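Week 5 notes: gathering demonstrations with hand-held grippers

Okay, so I promised I'd write up what I said in class about collecting examples, partly for the people who missed it and partly because my board writing got away from me by the end. I've tidied the order and put back a couple of things I skipped. If you were there, the bit on episode boundaries is the part I rushed, so read that one properly!

## Where the examples come from

Last time we trained a small policy on demonstrations that somebody else had already packed up for us. You loaded the file, you got pairs of observations and actions, and off you went. This week is the step before that, when the file doesn't exist yet and a person has to stand there and do the task.

There are a few ways to get a demonstration. You can drive a real arm from a distance (teleoperation), you can push the arm around by hand, or you can leave the arm out altogether and let a person hold the gripper. We're spending the week on the last one. The person's arms do the reaching, the gripper does the grasping, and what you want to keep is where the gripper went, how far open it was, and what the cameras saw on the way.

I like this approach a lot, and I'll admit I'm biased. It's quick to learn, you can carry the gear up a flight of stairs, and the motions come out looking like motions a person would make. The price is that a person can do things your robot can't. Your elbow bends in ways its elbow doesn't, and you can lean over a bed, and you'll do both without noticing. Keep that in your head for the homework.

## Cloth, of course

We're using garments on a bed as our running task. A mug has one shape. A shirt has as many as you care to give it, and the two hands have to agree with each other the whole way through. If the left one pulls while the right one is still closing, you lose the corner.
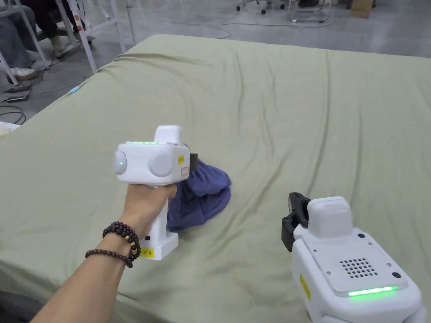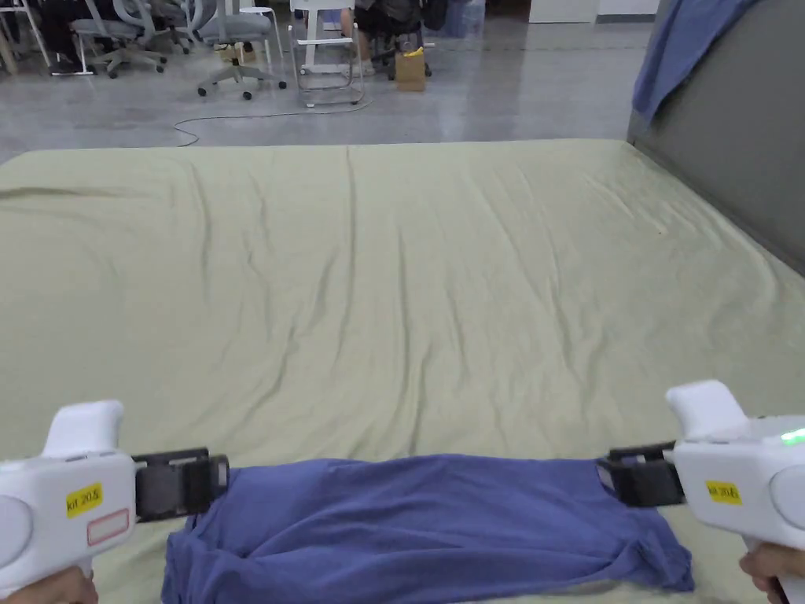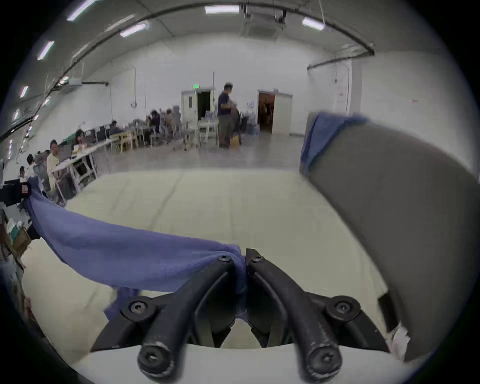
*Photos: Marilou Evangelista*

Look at the second and third ones together for a minute. In both of them the blue cloth is held at two ends, and it still sags between them. How much sag is okay? I don't have a number for you. What I'd like is for you to pick a rule before you record and then stick to it, because a policy trained on seven people with seven ideas of "stretched out" will land somewhere in the mushy middle.

The other thing I want you to get from the third one is how much of the room a gripper camera takes in. There's the cloth at the fingertips, sure, but there are also ceiling lights, doorways and people at tables. Your model gets all of that too. If every demonstration has the same doorway in the same spot, it may well decide the doorway matters (Liesl Prantl's group lost most of July to something like this, and she's promised to come and tell the story herself). So move around! Turn the work to face another wall, try the other side of the bed, change the garment.

## What counts as one example

I went too fast here. An **episode** runs from a start state to an end state, and both need to be written down before anyone picks up a gripper. For our task:

- Start: garment on the sheet, crumpled, both grippers open and clear of it.
- End: garment laid flat, both grippers open and clear of it again.
- Anything before the start or after the end gets trimmed.

Somebody asked what to do about mistakes. Say you grab for the hem, miss, and grab again. Do you keep it? Mostly yes! A miss followed by a calm recovery is a lovely thing to have in your data, because your robot is going to miss plenty and it needs to have seen a way back. What I'd throw out is the episode where you miss, stop, say something to your partner, scratch your nose and then carry on. The pause gets learned right along with everything else.

Dropping the cloth on the floor ends the episode. Mark it as failed and start over. Please don't delete it, though. We'll use the failures in week 7 when we get to scoring.

## Pace

Go slower than feels natural, but keep moving. I know that's vague. In the Geltberg recordings (the set on the course drive), the same folding task runs to 17 seconds with one operator and 42 with another, and neither of them is doing anything wrong. Mixed together without any care, though, they gave us a policy that hurried through the grasp and then hung there over the fold as if it had forgotten the word it was looking for.

My advice is to pair up and do a few practice rounds that you don't record at all. Watch your partner's hands. You'll drift toward each other's speed pretty fast, and that's good enough for this course.

## Notes to keep with every batch

I want a plain text file beside each batch. Nothing fancy:

1. Who was holding the grippers.
2. Which garment, and what color.
3. Where the operator stood.
4. The start and end rule you agreed on, in your own words.
5. Anything odd. Long sleeves getting in the way, a battery swap, a change of sheet, whatever.

Number 5 is the one people leave blank, and it's the one I go looking for when a training run comes out strange.

## Homework

Sign up for a slot on the Nollari sheet, in pairs. Record 42 episodes of the flattening task, split evenly between you, and swap roles whenever your arms get tired (they will, the grippers feel like nothing until you've held them out in front of you for a while). Then go through your partner's half and mark the ones you'd drop, with a reason for each. Don't compare lists until you've both finished.

Hand in the batch, the notes file and both lists of drops. Where you two disagree, write me a paragraph on why. I care more about that paragraph than about the episodes, and last year's best one was an argument over a sleeve.

Reading for next time is the Orellana handout, just the part on lining up two camera streams. Skip the appendix unless you're into clocks.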